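地脚螺栓二次灌浆后多久可以上紧？

Lamisi Akpalu
设备是一台小型卧式离心泵，钢底座，放在 Cestdale 旧厂房一层的混凝土基础上。基础早已养护完毕，表面凿毛，预留孔清理过。地脚螺栓 M20，四颗，昨天下午用水泥基无收缩灌浆料灌了预留孔，底座下面那一层还没灌。灌浆层设计厚度 28 毫米。
车间没有采暖，早上量到气温 14 度，夜里估计更低。灌浆料包装上只写了标准条件下的强度，没有写低温下要等多久。安装队想明天一早就按最终扭矩上紧，然后做联轴器对中。
想确认两点：预留孔灌浆到什么程度可以受力；底座下的灌浆是在对中之前做还是之后做。
补充：垫铁是斜垫铁，成对，每颗螺栓两侧各一组，目前没有点焊。

Eilidh Morrison
先说顺序，一般是这样：
预留孔灌浆，养护，初步拧紧螺栓，用垫铁找平，联轴器初对中，垫铁点焊，底座下灌浆，再养护，最终拧紧，复查对中，最后接管道。接完管道还要再复查一次，管道应力把泵拉偏的情况很常见。
所以明天直接上最终扭矩不合适。底座下面是空的，只有垫铁受力，扭矩上满以后底座会在垫铁之间下挠，灌完浆这个变形就固定在里面了。运行一段时间后表现为软脚，查起来很麻烦。
预留孔部分，通常要求强度达到设计值的七成五以上再受力。标准条件是 20 度，你那边低不少，强度增长明显变慢，不要按包装上的天数直接套。做法是灌浆时同批留试块，放在设备旁边同条件养护，到时压一组。如果没留试块，找厂家要低温强度曲线，再往保守方向取。
找平用框式水平仪，测点放在泵的加工面上，不要放在底座的油漆面上。垫铁露出底座边缘的长度也要检查，斜垫铁搭接面不够的要换。
底座下灌浆从一侧连续灌到另一侧溢出，中途不要换边，否则会裹气。模板上沿要高出底座下表面。大底座要开排气孔，小泵一般可以不开，但要用小锤敲击检查空鼓。

Ekene Ogundipe
我们一直是等三天就拧，没出过事。冬天多等两天。

Ewurabena Tetteh
楼上说的三天，夏天可能够，题主这个温度不要照搬。
补充几条。第一，点焊垫铁时地线接在底座上，不要接在泵体或电机上，电流走轴承会损伤滚道。第二，螺栓螺纹灌浆前要包好，我见过 Dadon 泵房一批螺栓丝扣里全是浆，最后用板牙重新过了一遍。第三，基础表面灌浆前要浇水湿润一天左右，灌之前把积水吸干。
保温的话盖塑料膜加棉毡就够了，不要拿热风机对着一处吹，表面失水太快会开裂。
最终扭矩以泵厂随机文件为准。文件找不到的，按螺栓强度等级查表，对角分三遍上。扭矩扳手要看校验日期。我们之前有一把，编号 917，过期很久了还在用，复查时发现偏差超出允许范围，那一批全部重拧。

Lamisi Akpalu
谢谢，试块没有留，已经联系厂家要曲线。明天的上紧取消，先只做初拧和找平。底座下灌浆改到对中之后。
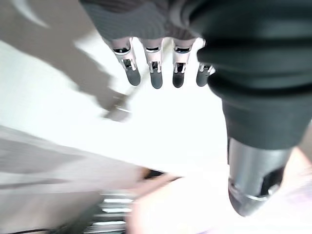
机械手手指关节近照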